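Key plates, sorted

A perforated plate of thin sheet metal, with split rings along its edge, holds more keys than a hook board of the same width.

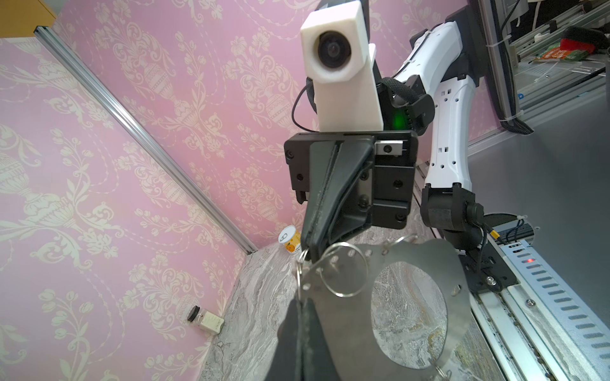 Ring size matters. A small ring suits one key and a tag; a larger one clears the edge of the plate and turns freely. 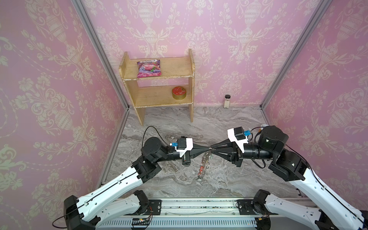

The Kostby store in Neltmont hangs 300 keys on 27 plates, 12 to a plate at most. Loose rings go in a separate tin.

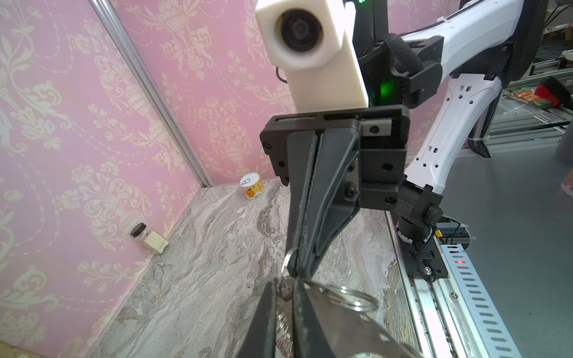
Tags are coded by color — green for exterior doors, yellow for interior, red for withdrawn keys. The code was last revised in December.
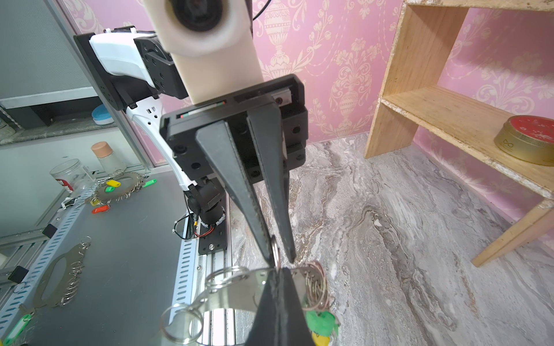

Fitting a ring

Open the coil with a flat blade and feed it through from the front.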